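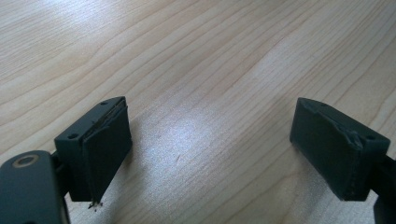
Buy the dearer pads and stop fiddling, one reader wrote in after September's item on hand-held grippers, and we did consider it. The dearer pads are from Meireles. The ones we have been running are from Pelach, and the right-hand one has a chip torn out of its upper edge that no amount of positive thinking will glue back.

Home News Trials Archive Subscribe

So the Kuvlow trial now has a second round: 100 grasps on each set, same arm, same controller, same dull assortment of mugs and tape rolls. Pelach dropped 3 in its first go, all of them mugs, all of them mine. Meireles has yet to drop any, though it has yet to be unwrapped either – the parcel came with the wrong screws.

Search this site Go

The Stimomora camera stays on for both rounds. Its colour balance still favours mustard, and we have stopped arguing with it.

Contact the newsletter desk, ext. 3659 | Copyright Kuvlow | Back to top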